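Sidra Baloch 把那份规程打印出来放在桌上,一共七页,边上写满了铅笔字。规程的名字很长,车间里的人都叫它“布料规程”,管的是双臂工位上抓布、叠布、收布时人和机器各自该怎么做。她在 Talpur 写了第一稿,之后的每一稿也由她经手。

采访是下午三点开始的。我先问她,叠布这种活为什么需要单独一份规程,通用的安全手册已经写得很厚了。

“通用手册讲的是停机、隔离、急停、培训,这些我们全都照做,规程里直接引用,不重复。”她说,“手册不讲布。一个零件放歪了,它就是歪了,你看得出来。一块布放在那里,什么形状都算正常,操作员就会忍不住去帮它。”

“帮”这个字她说了好几遍。她指的是机械臂还在运行状态时,有人伸手把布角拉平,或者把滑下去的布往里推一推。她翻到第二页,这一条用粗体印着:机械臂处于使能状态,任何人不得触碰工作区内的布料,包括看上去已经停住的时候。

“后半句是第二稿加的。”她说,“停住有很多种。等指令是停住,规划失败是停住,操作员松开手柄也是停住。站在旁边的人分不清,也不应该让他去分。”

所以规程只认一种状态,就是控制界面上显示已断使能,并且由操作员口头说出来。要进手的人重复一遍,然后才进手。Baloch 承认这很啰嗦,新来的人头几天会觉得不好意思,对着同事喊“已断使能”像在念台词。

“不好意思就不好意思吧,念几天就习惯了。”

我问到布料本身。规程里有一节叫“起始状态”,规定每次开始之前布应该怎么放。读的时候我以为会看到一张整齐的摆放图,结果写的是另一回事:揉皱的布可以直接用,不需要事先抚平;用过收纳盒的任务,盒子的位置要登记;不参与当前任务的布,要么在记录里写明,要么拿走。

“很多人以为规范就是整齐。”她说,“要是每次都给机器一块铺平的布,它学到的就是怎么对付铺平的布。我规定的是登记,摆成什么样由任务单决定。你可以乱,乱要写下来。”

任务单由当班操作员填,几项内容:布的颜色和种类,块数,有没有容器,目标动作。超细纤维布和华夫格纹的布分开写,因为夹起来的手感差得很远,薄的容易从指间滑走,有纹理的容易一次带起两层。早先的任务单上只写“布”,后来回头查记录,谁也说不清当时夹的是哪一种。 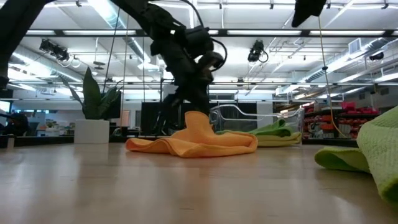 Mathis Carré 对登记这一节有保留,他在内部意见里写道,任务单填得越细,操作员就越倾向于挑好填的状态来做,真正难处理的那些反而会变少。他建议起始状态由排班的人随机抽,操作员只管照着摆,摆完由另一个人核对。

Baloch 没有回避这条意见。“他说得有道理。我查了一遍,三个班里有一个班,连着好多张单子写的都是同一种摆法。后来改成抽签,抽签表贴在工位旁边。核对那一步我没有全收,夜班只有两个人,再要一个人来核对,活就没法干了。现在是抽查。”

抽查由 Aqeel Kakakhel 做,时间不固定。他的办法很朴素,走到工位前,看任务单,看台面,对得上就签字,对不上就在单子上画一道线,写明哪里不符。画线的单子不作废,照样归档,只是不进入训练集。规程里特别注明,画线不与个人考核挂钩。我问为什么要写这一句,Baloch 说,最初没有写,那段时间单子漂亮得让人不放心。

接下来谈的是速度和距离。工位上有两条机械臂在同一块区域里干活,规程对双臂间距的要求是:非交接动作时,两只夹爪的末端相距不得小于200毫米;需要交接布料时可以小于这个数,但速度要降到交接档,而且同一时刻只允许一条臂主动移动。

“这一条争得最久。”她说,“写控制程序的人觉得软件里有碰撞检测,没有必要再限制。我的看法是,碰撞检测认得机械臂,认不得布。一块布同时被两边夹住,一边往左一边往右,检测不会报警,布会绷紧,然后从某一边弹开。弹到夹爪缝里,下一步就不知道会怎样了。”

规程因此规定了双夹的处理顺序。第二只夹爪闭合以后,第一只夹爪要在张开和保持之间明确选一个,不允许跟着动。需要两边一起拉平的任务另有附录,拉力上限写在附录里,每种布一个数值。附录是 Rukhsana Bugti 做的,她拿旧布一块一块试出来,试坏的那些现在用来擦地。

说到夹取,Baloch 把语速放慢了。她认为整份规程里最值得看的是“提角”这一节,也是最容易被跳过去的一节。夹住一角之后,先提起一小段,保持,再继续。保持的时间是5秒,遥操作和自动运行都一样。

“五秒很长。”我说。

“对操作员来说特别长,他们最恨的就是这一条。”她说,“可是叠在一起的布,颜色不同你还看得见,颜色一样的时候,夹了一层还是两层,要等它垂下来才看得出来。提起来马上就走,等于没看。停五秒,操作员看一眼下面那块有没有跟着起来,没有,再走。跟着起来了,就放下,重新夹,单子上记一笔‘带层’。”

带层不算失误,她强调。规程把它列为正常结果,要求保留完整记录,从夹取前到放下后都不剪。真正算违规的是带了层还继续做完,然后在任务单上填“完成”。

她给我看了一份汇总,截止到上次修订,归档的记录一共3,425条。她没有让我抄里面的分项数字,只说“带层”那一栏比她预想的长得多,而且在加入停顿之前,那一栏几乎是空的。

“空的不等于没有发生。”她说,“就是没人写。”

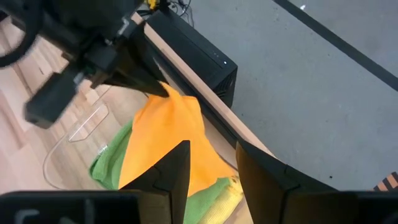
本页最近一次修改:二月(补入线缆与地面标记部分,订正一处人名拼写)

初稿发出以后,有读者问线缆和地面的要求为什么没有提到。我把问题转给了 Baloch,以下是她的答复,整理时略有压缩。

线缆归“开班检查”管。每条机械臂在开班时要空走一遍最大行程,操作员站在地面标线以外,看线缆在每个关节处有没有被拉直,有没有挂到支架上。线缆要留余量,余量多少不写死,标准是走完全程没有一处绷紧,也没有一处垂到台面。垂到台面的线缆会和布缠在一起,所以在布料工位上,这一条比别处更严。

“我见过写得很细的线缆标准,几厘米一个扎带。”她说,“换一种任务就全不对了。走一遍,看一遍,比量扎带管用。”

地面标线的含义只有一个,机械臂使能时,除操作员外都在线外。她不赞成在同一个工位用多种颜色的线表示多种区域。Tina 那边的工位曾经用过三种颜色,来访的人根本记不住,连自己人也要回去翻说明。后来并成了一种。

主机和其他设备可以放在台子旁边的地上,前提是指示灯看得见,散热的一面不被挡住,并且不占操作员后退的那一步。“后退的那一步”是规程原文。Baloch 解释说,人受惊时第一个动作就是往后退,检查的时候她会让操作员闭上眼往后退一步,踩到东西就挪东西。

我还问了一个读者没有问的问题:这份规程能不能直接拿到别的地方用。Prumus 要过一份,Brotico 也来看过。她的回答比我预期的保守。

“能抄的是问题,数值别抄。”她说,“我们的间距是按我们的夹爪定的,夹爪换长一点,这个数就没有意义。五秒也一样,我们的布垂得快,你要是拿毛毯来做,五秒可能还在晃。Prumus 的人拿回去,头一件事是把数字全涂掉,自己重新测,我觉得他们做得对。”

规程的修订方式也写在最后一页。任何人都可以提,提的时候必须附上至少一条具体记录的编号,光写“不方便”不受理。Tanveer Sial 提过删掉口头复述,附了编号,理由是车间噪声大,复述听不清,有一次两个人各说各的。Baloch 没有删,加了手势:掌心朝下,停住,等对方做同样的手势。口头复述仍然保留。

“他现在还是觉得多余。”她说,“不过他做。”

目前还没有解决的是湿布。现行规程只适用于干布,湿布的重量、夹取力和台面积水都没有写,任务单上也没有对应的选项。有人提议先按干布的数值减半执行,Baloch 没有同意,她要等 Bugti 把附录的测试做完。在那之前,湿布任务一律不排。

采访结束时她把那几页纸收回去,又在第四页的页边添了一行铅笔字。我问写的是什么,她说是收布的顺序,上午有人问她,盒子里的布没叠完能不能先往里放下一块,规程上没写。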